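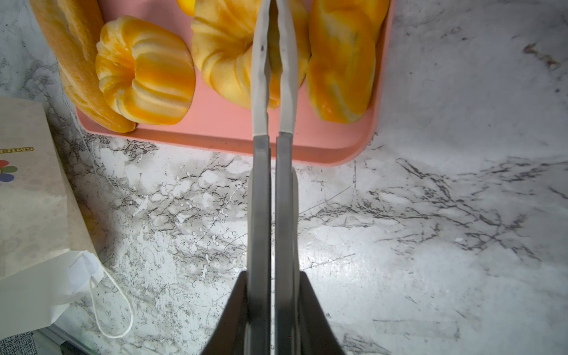
Figure 1. Pink rectangular tray, seen from above the fingers of a gripper.

3.2 Tray colour and sorting errors

The second trial compared tray colours in the dispensing stores at Clilton and Tevetti. Both sites sort returned small items by hand at the end of each shift, and both had used white trays until the start of the study. Takagi had earlier proposed that a coloured ground lowers the rate of missed items among pale stock, but his trial was limited to one store and did not record the time taken.

Staff at each site worked with white trays in January and with pink trays in February. The stock list, bench height and lighting were left unchanged. A missed item was defined as any item still in the tray when it was placed on the return rack. Trays were checked at 16:00 by a second member of staff who had not taken part in the sorting.

Over the two months 213 missed items were recorded at Clilton, of which 37 fell in the pink period. The count at Tevetti was much lower in both periods (22 items in all) and no difference between colours could be shown. We attribute the low count to the smaller range of stock held there, though the layout of the return rack may also have played a part.

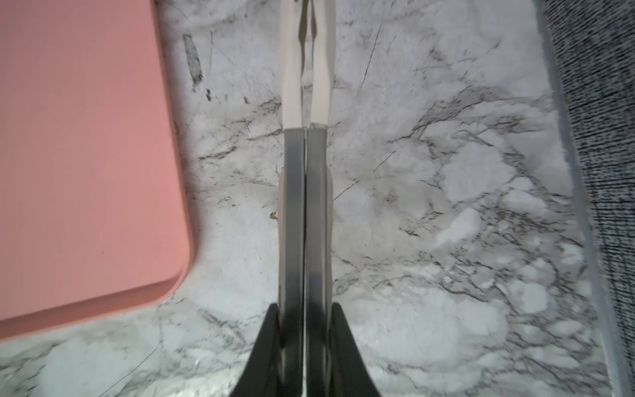
Figure 2. Paired fingers with cream-coloured fingertip pads, closed.

Sorting time did not differ between colours at either site. Two shifts at Clilton were left out of the timing data after the clock on the bench was found to be slow. The Masex labels used on the smallest packs were hard to read on both grounds, and these packs are treated separately in Section 3.3.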